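The Offset

The fault log for cell four ran to 3672 lines, and Duarte Lobo had been told to read all of it before he touched anything. He read it standing up, because the only chair in the bay had a power supply on it.

The first 1192 lines were ordinary. Homing complete. Path accepted. Contact detected, contact released. The arm pushed a block, backed off, lifted, and went to the next one. Each line had a time, a joint load, and a position to a hundredth of a millimeter. Line 1193 read the same as the one before it except for the last field, the tool height, which was 0.40 low.

The controller did not flag it. The limit for tool height was 0.50.

Salvador Azevedo came in at 6:40 with two coffees and put them both on the cabinet.

"Where did it hit?" Duarte asked.

"Back left corner of the old board. It went in nine millimeters and kept going sideways. You can put a finger in the groove."

"And the force stop?"

"Tripped. Late."

"How late?"

"Read the log," Salvador said.

Duarte read the log. After line 1193 the error grew in small steps, always downward, always after a long move on the third joint. At 0.50 the controller should have halted. It had instead run a height correction, which was a feature Nogueira had added in the December release, and the correction had zeroed the error and started counting again from there. It had done this several times. The arm was low by the sum of all the corrections, and every report it made said it was inside the limit.

"It forgave itself," Duarte said.

"Write that some other way in the report."

He wrote: Correction routine resets the reference without checking the encoder. Cumulative drift is not visible to the operator or to the limit check.

The cause of the drift was simpler. The Stollholm encoder on joint three had a cracked coupling. It held at low speed and slipped at high speed. Salvador had found the crack at two in the morning with a flashlight and a dental mirror. He had a spare coupling in a drawer, and he had fitted it, torqued it, and signed the tag. What he did not have was permission to run the cell. Fomex owned the cell, and Fomex wanted the correction routine disabled in software and the whole height table measured again.

Disabling the routine took one line. Finding the line took until noon. It was stored in a file named for a different arm.

They bolted down a new board in the afternoon. Salvador checked it with a dial gauge at each corner and wrote the numbers on his glove. Duarte set the speed to a tenth of normal, held the enable switch halfway in, and brought the tool down in steps. At each step he stopped and compared the reported height with the gauge reading. They agreed at 20 millimeters. They agreed at ten. At five he changed hands on the pendant; his thumb had started to cramp.

"Put the blocks on," he said. "I want it at working height next to something."

Salvador set out the blocks and stepped back behind the yellow line. Duarte called up the approach for the red star and let the arm take it.

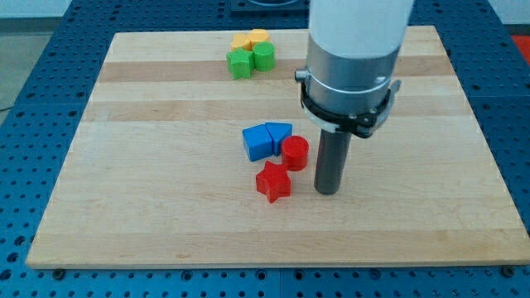
Cell four, new board. The tool is held just above the wood, to the right of the red pieces.

"Gap?" Duarte said.

Salvador stayed behind the line until Duarte let go of the switch and the brakes clicked. Then he went in with a feeler gauge and crouched.

"Two point zero."

"It says two point zero."

"Then write it down."

They repeated it 97 times, with a fast move on joint three between each approach and the next. It was dull work. Kendano, who insured the building, had asked for a witness signature on every page, so Salvador signed. The largest error was 0.03. The reference was never reset. At 8:09 in the evening Duarte saved the table as revision 809, which was the next free number, and locked the cabinet.

"The other cells have the December release," he said.

"Yes."

"Do they have the same coupling?"

Salvador picked up the coffee he had put down that morning, looked into it, and set it back on the cabinet.

"Get the flashlight," he said.

6 comments | 14 shares
Contact the editors | Copyright the author, all rights reserved | Back to top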